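Grarkerside Civic Forum calls for merit rules in ministerial adviser appointments

Discussion paper finds most senior advisers are hired without a published job description

PREKAMPORT, 5/17/25 — The Grarkerside Civic Forum has released a discussion paper calling for open and consistent rules on the appointment of advisers to ministers and senior public office holders. The paper, titled Who Advises the Advisers, is the result of a review of 367 adviser appointments made over the last two terms of government.

The review found that 92 per cent of those appointments were made without a published description of the duties involved. In most cases the adviser's salary range was disclosed only after a formal request for information, and in a number of cases it has yet to be disclosed at all.

"Ministers are entitled to choose people they trust," said Zuweira Addo, Chair of the Grarkerside Civic Forum. "The public is entitled to know what those people have been hired to do, what they are paid and what experience they bring to the work. We see no conflict between the two."

The Forum does not propose that advisers be recruited in the same way as career public servants. It recognises that political staff serve at the pleasure of the minister and that their terms normally end when the minister leaves office. Its concern is with advisers who direct departmental staff, represent the government in trade and labour talks, or speak publicly on policy without a clear line of authority.

The paper makes four main recommendations:

Publication of a duty statement for every adviser within 10 working days of appointment.

A short statement of relevant qualifications and work history, signed by the appointing minister.

A public register of advisers, updated monthly, including salary band and any outside interests.

A bar on advisers giving formal direction to departmental officers, except in writing and with a copy to the head of the department.

Sebastião Portela, the paper's lead author, said the fourth recommendation had drawn the most comment during consultation. Departmental officers described receiving verbal instructions from ministerial staff and later being unable to establish who had authorised them.

"That is a poor position for any officer to be in, and it is a poor position for the minister as well," Mr. Portela said. "A written record protects everyone involved. It also tends to improve the quality of the instruction."

The Forum received 1,000 written responses during the consultation period. Submissions came from current and former public servants, local councillors, labour organisations and members of the public. A summary of responses is attached to the paper as an appendix — individual submissions have been withheld where the author asked for confidentiality.

Not all respondents favoured the proposals. Marijke Dierckx, a former chief of staff who served on the paper's reference group, has added a dissenting note on the public register. Ms. Dierckx argues that publishing individual salary bands would discourage mid-career applicants and that grouped figures for each office would serve the same purpose. The Forum has included her note in full and invites further comment on the point.

The Forum has written to the leaders of all parties represented in the legislature to seek their views. Replies will be published as they are received. A final report, with draft legislation, is planned for November.

Copies of the discussion paper are available at no charge from the Forum's Prekamport office. Community groups wishing to arrange a briefing may contact the office during business hours. 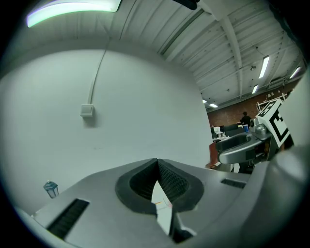
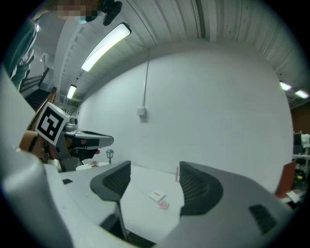
Released by Tainá Leite, Communications Officer
Grarkerside Civic Forum, Prekamport

Media inquiries should be directed to Natanael Marinho, Media Relations. Ms. Addo and Mr. Portela are available for interview by appointment.

The Grarkerside Civic Forum is an independent, non-partisan organisation that studies the conduct of public office. It accepts no funding from political parties or from sitting members of the legislature.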